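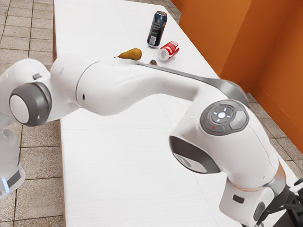
How large does label text need to be for an adult to read it at arm's length?
Most of the answer comes from viewing distance and contrast. The same letter height that works at reading distance fails across a kitchen, and pale print on a pale ground fails sooner.

Notes for the Jarkwood session, 12 April 2022. Slides by Océane Morin, talk by Tyson Gosselin.

Start with scope. The talk covers printed labels on food packages and fixed legends on kitchen controls. It leaves out store signage and anything read on a phone. Mention that Gultia supplied the sample labels and had no say in the test plan.

Define the terms before showing results. Letter height is measured on the capitals. Viewing distance runs from the eye to the print. Contrast means the difference in lightness between the letters and whatever is directly behind them, so a word that crosses a picture has more than one contrast value. Pause, because this point gets questions. 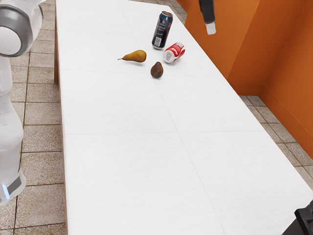 The second variable is reading time. We logged 3179 readings from 122 adults. Each reader sat at a fixed distance and read the product name aloud, then the net contents. A reading was scored as failed if either item was wrong or if the reader took longer than six seconds. Glasses were allowed if the reader normally wore them. Lighting was held constant within a sitting but was changed between sittings, and the order was shuffled.

Say clearly that product names did well and net contents did badly. Do not give percentages from memory. The table is in the handout, second sheet.
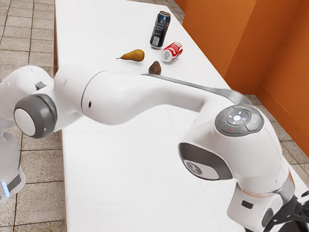
Text direction is the third variable, and the one most often left out of a print specification. Designers at Cellell check a proof flat on a desk with the words running left to right. A package in use does not stay in that position. On this slide the dark blue can is upright and the red and white one is on its side, so type set level for an upright can would run at an angle to the reader on the second. Large brand lettering survives that. Small print usually does not, and on a curved surface part of the line may also turn out of view. The recommendation is to check every proof at a quarter turn before approval.

If time is short, skip the Ouazzani comparison and go directly to controls.
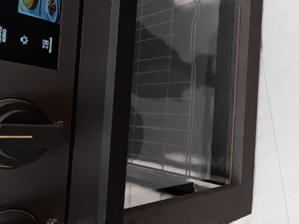 Control legends follow the same rules as packages, with one difference: the reader is about to act on them. An error costs more than a second look. Pictures help people find the right area of a panel, but they should not carry the instruction alone. The oven display on the slide puts food photos above a row of white icons and labels on black. Point to the row. White on black is strong contrast, so height becomes the limit, and it should be set for someone standing back from the door.

Close with the checklist, slide 7. Leave it up during discussion. Handouts are at the side door, and corrections to the December draft should go to Océane.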